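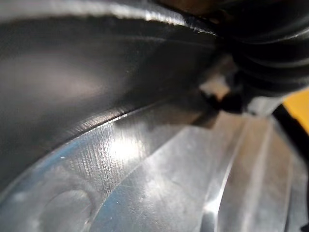

Packing has started at the Sarpong workshop in Senden, and if you have ever moved house with a garage full of odds and ends, you will have some idea of how it's going. The workshop is moving to bigger rooms on the Isent side of town in January, and everything that can fit in a box or a bin has to be ready by then. The metal parts are getting the most patience. Bare aluminum shows every little thing – the fine tool marks running across a flat face, even a single white speck – so each piece is looked over before it is wrapped and put away.

The inventory ran to 2619 items at last count, from large parts down to the smallest boxed fittings, and 554 of them have been packed so far. That may not sound like a lot, but the sorting was the slow bit, and the team is cheerful about the rest. Small cardboard boxes go into plastic storage bins, where they are easier to stack and much easier to find again later.
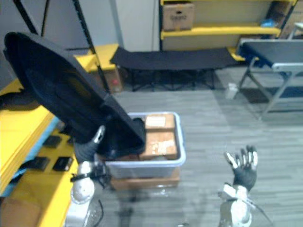

The bins will travel first, in about 18 trips, with the worktables following once the new floor is clear. Jeduseo, the moving firm, is lending its van for the whole stretch, a kindness that has been very warmly received. Neighbors with clean cardboard boxes to spare are welcome to drop them by the side door any afternoon before four, and there will be coffee on for anyone who does!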